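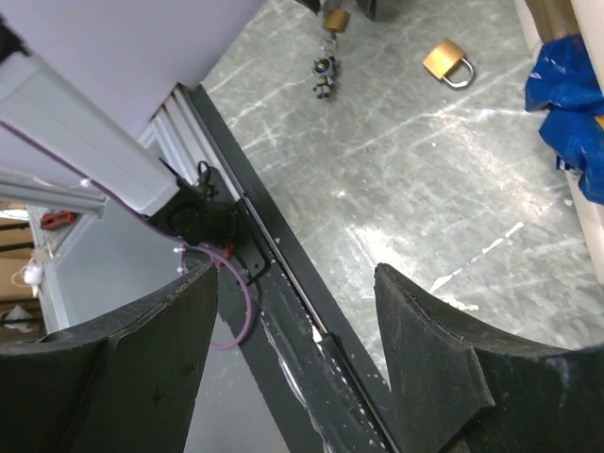

*Lavender walls and a dusty gray beam, Aug 21, 2018*

I have been meaning to write about the little shelf for ages, and then Mistdale got so hot that all I wanted to do was sit indoors and fuss with boxes (no complaints from me!). It's three tiers, cream with black legs, and the checkerboard trim is what won me over. I'd looked at a plainer one from Skuswood for weeks — sensible, sturdy, and I just couldn't love it.

So I finally got down to arranging it, which took me up to 2 hours and a great deal of iced tea. The larger boxes went on top, the purple and white one toward the back with the teal one resting across it at an angle, and

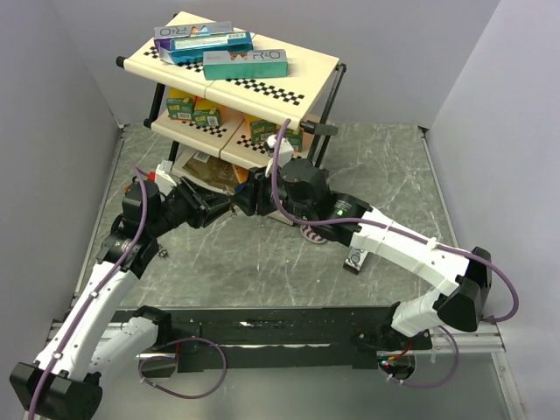
then the little green and yellow ones got the middle to themselves. The brown paper bag is on the bottom for now. I keep thinking a basket would look nicer down there, and Rusu usually has good ones in September, so I may hold out until then. I do still like that teal box crooked, though, and I think I'll leave it.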